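Robot Cell Safety, Unit 5: The Dropped Bowl
Course handout. Instructor: Shaimaa Sqalli. Read before the lab on Tue 10 March.

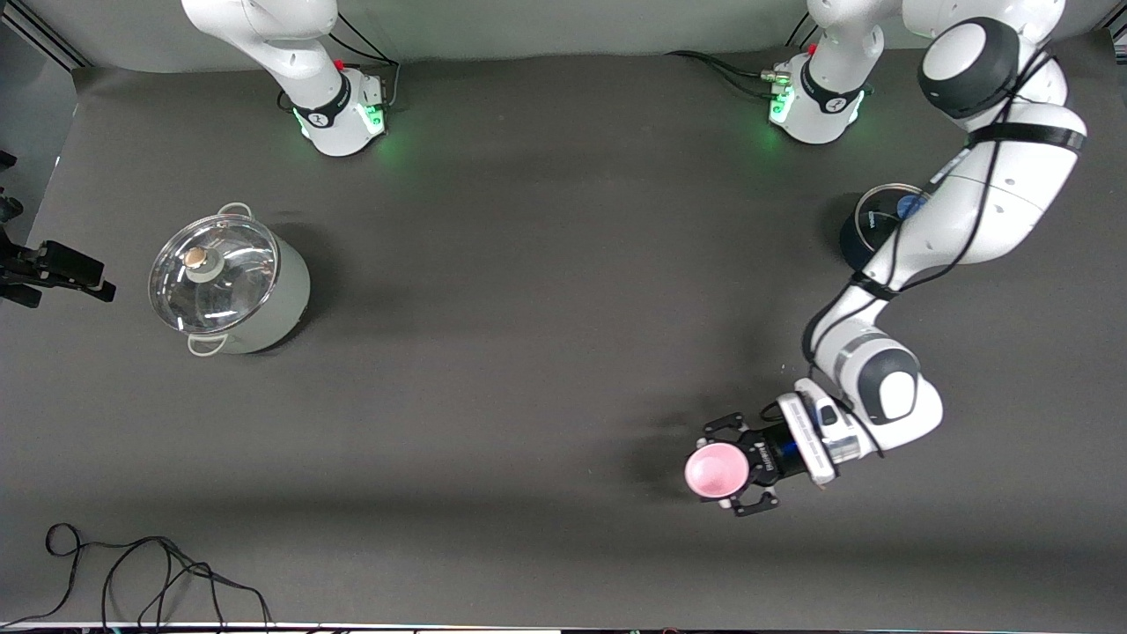
Fig. 1. Two-arm kitchen cell, left arm with a pink bowl at the gripper. Stockpot with glass lid on the left.

Background

The case comes from the Purnbridge lab. The cell runs a kitchen sorting task in which bowls are moved from one side of the mat to the other and set down near the pots. Both arms run from one controller, but each has its own stop button on the base. The task program was called Skulleo and had completed 3000 cycles before the fault, with two dropped items in the log and no contact events.

What happened

In December, on cycle 3587, the left gripper opened while the arm was still moving. The bowl fell on the mat and rolled against a pot. The program did not register the loss. It carried out the rest of the motion, lowered the empty gripper to the set-down height, opened it again and reported a completed cycle.

Vidar Eide was at the operator station. He saw the drop and reached in to pick up the bowl, taking the cycle to be over. The left arm started its return move with his hand inside the work area. He pulled back and pressed the stop on the base of the left arm. There was no injury. The right arm kept power and held its position, and it stayed that way until the main stop was pressed.

Findings

The gripper cable had been strapped too tightly to the upper arm. With the elbow far out, the cable was pulled at the connector and the signal dropped out for 197 milliseconds. The gripper driver treated a lost signal as a command to open. This was its factory setting and had never been changed.

The program checked grip only once, right after closing. After that it assumed the part was there. A second check at the set-down point would have stopped the cycle.

The stop buttons on the bases were wired separately. Operators believed that either button stopped the whole cell. The written procedure said "press the stop" and did not say which one.

The area had no light curtain. Entry was controlled by the procedure alone, and the procedure allowed reaching in "between cycles" - a state the operator could not tell from a pause.

Changes made

The cable was rerouted with a service loop at the elbow and tested at full reach.
Loss of signal now means hold position, keep grip, raise fault.
Grip width is read throughout the carry.
Both base stops and the main stop are on one safety circuit.
Reaching in requires the main stop first, every time.

Points for discussion

Holding on loss of signal suits a bowl. Think about a gripper closed on a person's finger, and say what the driver should do then and how the person gets free.

The cycle log for 3587 reads "complete." List the other entries in that log you would no longer trust.

Bring your written answers to the lab. One page is enough. The wiring diagram is in the Kvam binder on the shelf by the door - please put it back when you are done.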